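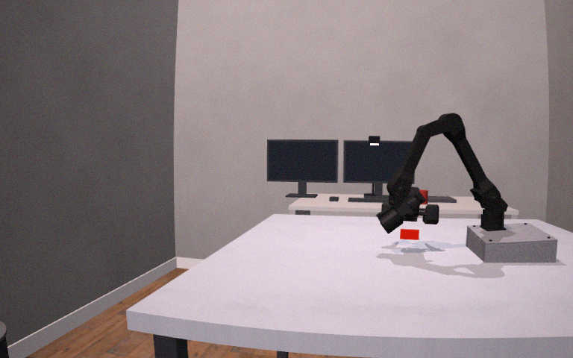

## Big white table for the back room: anyone still happy with theirs?

**fvachon**
We need a large table for sewing and general paperwork. My partner wants white. The Brakau shop wants 482 for theirs and the man there told me the finish "shrugs off anything", which is what they told me about the sofa. I'm after answers from people who have lived with one, please, and not from the week it was delivered.

**darlene_r**
Had mine four years. Tea wipes off. Biro mostly does. Turmeric does not and never will.

**L_Grewal**
I'd question the price before the colour. What is the top made of? If they won't tell you that in the shop, walk out.

**fvachon**
I asked. He said "a composite". I asked of what and he went to find a leaflet. It had a nice picture of a bowl of lemons on it.
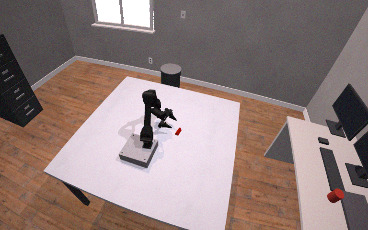 ## Re: Big white table for the back room

**fitz_blackwood**
Going against the grain here, I think white is the best work surface there is. Drop a needle or a dark screw on oak and you're on your knees for 15 minutes. On white you see it straight away. Anything red practically shouts at you.

**darlene_r**
You also see every crumb, hair and ring from every mug, Fitz.

**fitz_blackwood**
Then wipe it? The crumbs are on the oak one too.

**karine.l**
Glare is my complaint. I had a glossy white desk under a window and by mid-afternoon I was squinting at it. Went matt and the headaches stopped. Could be coincidence, I changed my glasses that spring as well.

**L_Grewal**
I'd say glasses. People blame furniture for all sorts.

**karine.l**
I did say it could be coincidence.

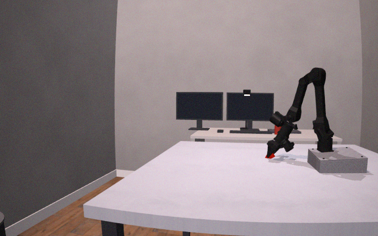 ## Re: Re: Big white table (cleaning and wobble)

**fvachon**
They have now offered me a bottle of Nilutach "surface restorer" with it. Has anyone seen this stuff do anything that washing-up liquid doesn't?

**L_Grewal**
No. Read the back of the bottle and then read the back of your washing-up liquid.

**darlene_r**
I'll disagree a bit. I've used it on old felt-tip and it shifted some of it. Whether plain elbow grease would have done the same I couldn't tell you, I only had the one stain.

**fitz_blackwood**
More important: lean on the corner in the shop. Properly lean. Wide tops on thin legs move about when you run a sewing machine, and a showroom carpet hides it.

**karine.l**
Agree with Fitz on that, if not on the needles. Put the heavy things over a leg as well. Mine has dipped in the middle where the printer used to live.
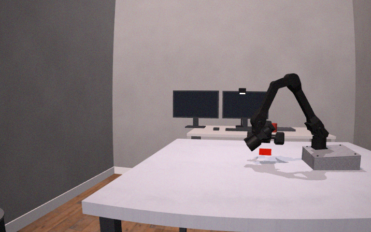

*White table, small red block.*

**fvachon**
Went back on Thursday and leaned. It wobbled, and the man said they "settle". Into what, I'd like to know. He came down to 300 without my asking, which makes me wonder what the 482 was for.

**L_Grewal**
Offer 260 and see how fast he says yes.

**darlene_r**
Or look second-hand. Any white table that's had a family round it has already shown you its stains.

**fvachon**
Partner still says white. I'm measuring the door tonight and I'll ask for the 260, without the bottle.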